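Rain gauge reads way under the official total?

Big storm last night, station at Rokari says 163 mm, my Trerkia gauge only got nearly 20. Same side of the hill!! Battery is new. Anyone else seeing this in June? 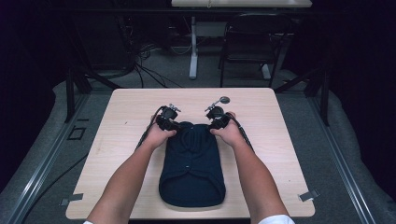 It's the tipping bucket kind, on the fence post, 2 years old. Did fine all spring.

posted by obi_weather

Brando
Spider in the funnel, or leaves. Take the top off and pour in a measured cup of water slowly, count the tips. Also a fence blocks wind driven rain, move it out in the open if you can.
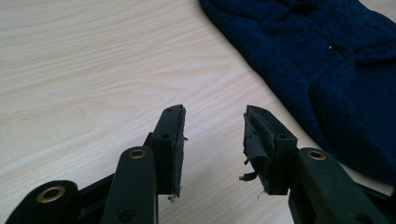
Other things to check

- is it level
- units, mine switched itself to inches after a reset
- heavy rain makes teh bucket undercount, but not by that much

rainpost253
mine does that too. bought a plain plastic tube one, no problems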